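Savier recalls honeycomb-weave blankets over label error

Textile importer Savier has recalled 931 cotton blankets after a labelling check found the wrong care instructions sewn into the hem.
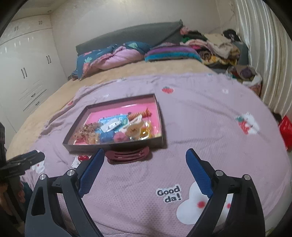 IMAR, Sep 2, 2019 — The labels state a maximum wash temperature of 89 degrees. The correct figure is 40, said Savier compliance manager Ingvar Frandsen. Shrinkage at the higher setting can reach 15 per cent.

All colours in the batch are covered. Owners can return blankets to the place of purchase for a refund or a replacement label — no receipt is required.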